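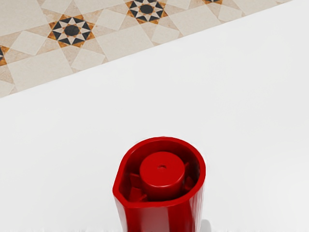

How many demonstrations does a robot need before it can do a job on its own?

Fewer than the budget assumed and more than the operator hoped. On the Pera project we got a usable policy from 40 good ones, after throwing out a great many bad ones.

SLIDE 2 – Two ways to teach
Say hello, thank the Tundness people for the coffee. Then straight in.
By hand: you grab the arm and drag it through the task. Feels natural for three minutes. Then your shoulder files a complaint.
By remote: you hold a controller, the arm follows. Easier on the body, harder on the pride. Everybody overshoots the first part they reach for.

SLIDE 3 – The numbers
Stevens rig, remote control, all in simulation: 3127 episodes recorded. Let that sit. Do not apologize for it.
Success rate after the first training run: 69 percent. Pause here. Somebody will ask about the rest. The rest is slide 4.

SLIDE 4 – What the robot learned from us
It learned to hesitate. We hesitated above every part, so it does too, with great conviction.
It learned one operator's habit of backing off and coming in again from the left. Lovely motion, no purpose.
Fix: same start pose, one smooth approach, stop recording when the part is down. Delete anything you would be embarrassed to show your mother.
(If time: the Skoltov clip, where the arm waves at the end. I was reaching for my tea.)

SLIDE 5 – When to use which
Hand guiding for contact – pushing, seating, anything you need to feel.
Remote for reaching and placing, and for simulation, where there is no arm to grab.
Mixing the two in one dataset: we tried it in March. Ask me at the bar.

SLIDE 6 – Questions
Repeat each question into the microphone. Likely first one: "Can't you just program it?" Answer: for this part, in this spot, sure. Then move the part and call me.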